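Tea, toast and red flowers: a morning with the woman behind Baumgart

I'd been told to look for the green door, and of course there were two of them. I picked the wrong one first (sorry to the chap in his dressing gown) and then found myself in a first-floor workroom with the radio on and a kettle just coming up to the boil.

Baumgart is a tiny business. It makes padded things for the home: quilts, seat pads, play mats, the odd headboard cover. The owner asked me not to use her name, as she still does two days a week at the building society and doesn't fancy talking about bias binding at the counter. Fair enough!

She started in June of last year with one sewing machine and a roll of wadding she'd over-ordered. "I only wanted to mend my mum's eiderdown," she told me. "Then my neighbour saw it on the line and wanted hers done, then her sister did, and by Christmas I'd run out of evenings."

I asked how many she's made since. She keeps a notebook, so she could tell me straight off: 113 pieces, of which 11 came back for one reason or another. "Mostly wrong size. People measure the bed and forget it's got sides. One was the dog."

We talked a lot about fabric, which she buys from a mill shop called Vallurer. Plain linen is what everybody says they want, and prints are what they go home with.
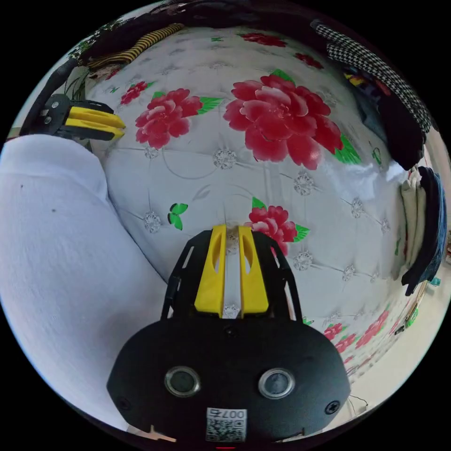 I've always been nervous of pale fabric. I have a cat, I drink a lot of coffee, and my one white cushion lasted a fortnight. So I had to ask whether anyone really lives with the stuff. She laughed at me. "They do, and they wash it. It's the easiest colour there is, you can be quite rough with it." Her own favourite is red flowers on white, and on something padded I do see the appeal, because the pattern follows the curve and stops it looking like a hospital blanket. "A big flower on a small pad just looks like a mistake," she said. "You want a few little ones in there as well, so your eye has somewhere to go."

The wadding is where she gets properly fierce. She tried a cheap one from Grurmont early on and it went lumpy at the second wash, so now she pays more and grumbles about it. Each new batch gets a test square, which goes through the machine with the towels for a month before she'll put it in anything she sells.

Had she ever thought of packing it in? "Every time I thread the Masta," she said, giving the big machine a pat. It cost her £958 second-hand and she had to take a door off its hinges to get it in. "I cried a bit when it wouldn't start. Then I found the switch on the wall."

She's making single quilts only until the new year, and the waiting list is open again from today, September 19, 2023. I've put myself down for one. I haven't told the cat.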